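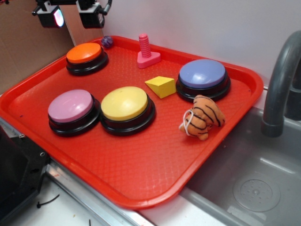 Do People Pick Their Favourite Colour When They're in a Hurry?

Craig Shearer, Mikwood College, 09/04/2024

I got the idea for this project in the queue at the Moya café, where my sister grabbed a green yoghurt she doesn't even like (she was late for her bus!). So I asked six people from my year to name their favourite colour, then pick a sweet from a bowl, first with loads of time and then with me counting down from two. Very scientific, I know.

With time to think, nearly everyone went for their favourite. In a rush it was a right mess – two of them just took whatever was closest, and one dropped hers. I'd do it again with more people and a flatter bowl, and I'd write the answers down straight away, as my notes from the second go were awful and I had to message everyone that night to check.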